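Waiting for the Dryer: Queueing in the Basement Laundry of Barta Hall
Project report, Introduction to Applied Statistics

1. Background

Barta Hall has 6 washers and, for reasons lost to history, fewer dryers than that. Anyone who has lived in the building knows what follows. Clothes come out of the wash on time and then sit in a damp heap while their owner studies the back of a detergent box. Our group lives in Barta Hall, so the choice of topic took four minutes, most of which went to finding a pen.

We wanted to know two things: how long residents wait for a dryer, and whether the waiting comes from a lack of machines or from people who leave finished loads inside them. The second question had caused arguments on our floor before the course began.

2. Method

We sat in the laundry room for 10 evening sessions and wrote down when each load went in, when the machine stopped, and when somebody emptied it. The dryers are an old Standberg model with a dial that promises a time and a drum that has its own ideas, so we used a watch. A load counted as abandoned if it was still inside the dryer 27 minutes after the drum stopped. We picked that limit because it was the length of the longest phone call any of us had made that week, and it seemed fair to allow people one phone call.

Sessions ran from 6 in the evening until the room emptied or we did. We didn't tell residents what we were recording unless they asked. Most of them asked. One offered to be put down as "prompt" and then left her towels until midnight.

3. Results

Tuesday was the worst evening by a clear margin, which surprised us, as we had all been avoiding Sunday for a year. Sunday was quiet. We suspect everyone else had been avoiding it too.

Most waiting happened while at least one dryer held a finished load. When we took the abandoned loads out of the data and ran the evenings again on paper, the line mostly disappeared, apart from a short one on Tuesday. The paper version assumes that people collect their clothes when the drum stops, so it describes a building none of us has lived in.

The sign-up sheet on the wall had no effect we could measure. It had 2 names on it, and both belonged to students who have graduated.

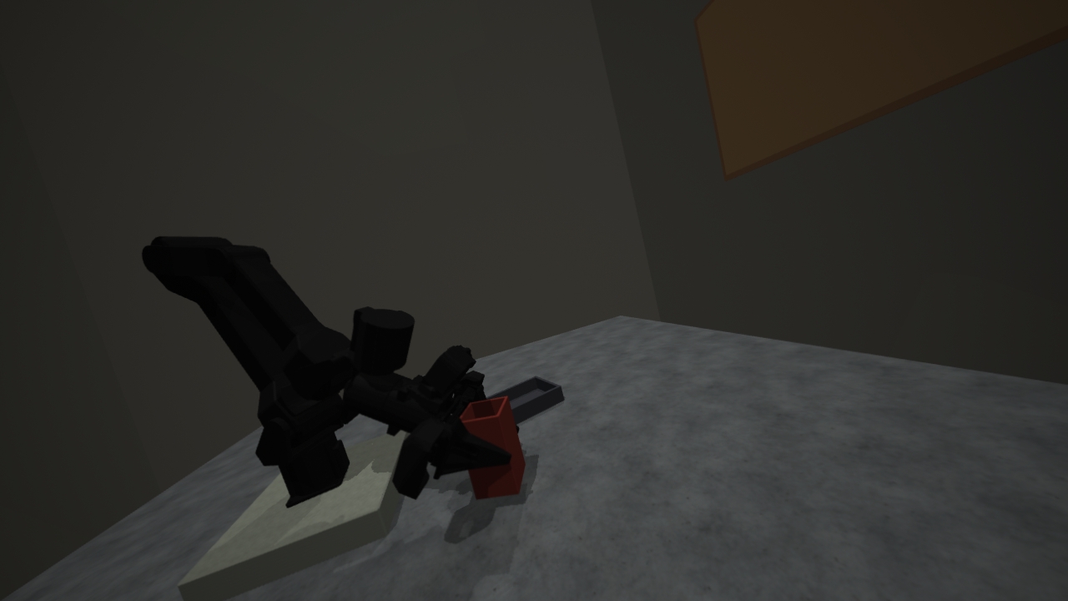
We also asked residents how long they thought they had waited. The guesses were nearly always longer than the times we had written down, and they were longest among people who had come down without a book. One resident reported a wait of an hour on an evening when he had walked straight up to an open machine. We left him in the survey.

4. Limits

We only watched evenings. There may be a morning laundry crowd in Barta Hall, but finding out would have meant meeting them. Our being there probably changed things as well, as several residents hurried when they saw the clipboard. One dryer was out of order for two sessions, and we kept those sessions in the data, partly because a broken dryer is normal for the building.

5. Suggestions

A new dryer would help on Tuesday and cost a lot the rest of the week. A shelf for finished loads, with a posted rule that anyone may move them after a set time, would be cheaper. Residents were in favor of this when the clothes were someone else's. We would try the shelf for one term and take the same measurements again, preferably with a different group holding the clipboard.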